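# Shop tips: hand-held gripper build

Notes from the shared bench at Skengate, revised 2023-02-27. They cover the hand-held version of the gripper, the one you carry around and close by hand. The arm-mounted version uses the same fingers and has its own page.

Read the wiring section before you glue anything. Two people have skipped it and both had to cut a finger open. 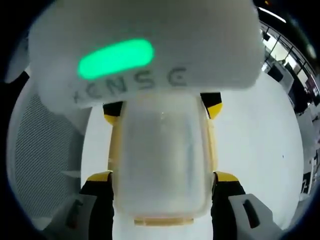
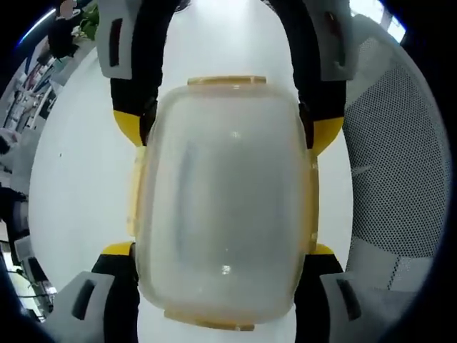 ## Fingers and brackets

- Print the finger brackets flat side down, no supports. The slot comes out undersized on most printers. Clean it with a flat needle file, not a drill.
- Leave the slot screws loose until both sides are in place. Close the jaws on a 2 mm shim, square everything up, then tighten in turns from side to side.
- Black and gray parts can be PETG. Anything that flexes should be TPU, dried before printing. Wet TPU prints stringy and the joints bind.
- If one side closes ahead of the other, check the linkage pins first. Shimming the fingers hides the fault and it comes back.

## Soft pads

Wipe soft pads with a damp lint-free cloth and let them air dry. Alcohol dulls a gel surface over time, and acetone ruins it. Tape residue comes off with more tape, pressed on and lifted.

Store pads face up in a lidded box. Dust that gets pressed into the gel stays there - a brush only moves it around.

When fitting a new pad, seat the bottom edge first and roll it upward so air can escape. Leave it 30 minutes before the first grip. Kelly Dobson adds a strip of paper tape along the rim with the fitting date on it, and the rest of us have started doing the same.

## Wiring

Cut the camera cable to 185 mm from the connector shoulder. Our first drawing said 161 mm, which reaches with the jaws closed and pulls tight with them open. If you have an old printout, throw it away.

Route the cable inside the bend of the finger and tie it at the bracket, with enough slack to slide a pencil under. Avoid hot glue near the connector. A dab of neutral-cure silicone holds as well and peels off cleanly.

Label both ends before you close the housing. The left and right leads are identical and the software will accept them swapped.

## Checking focus and exposure

A wide lens picks up everything, so set exposure against a plain white surface with the room lights on. If there is a window at the edge of the view, lock the exposure by hand. Left on automatic, the picture darkens each time the window comes in.

Focus with the jaws half closed, on the fingertips. Put a drop of thread lock on the lens barrel once it is right - the low-strength kind, or the lens is there for good.

## Supplies

Thread lock, silicone and shim stock are in the Lendance drawers under the window bench. TPU is in the dry box marked Nulura. Write down what you finish on the sheet inside the lid. Spare linkage pins come from Eglītis, and the next order goes out in March.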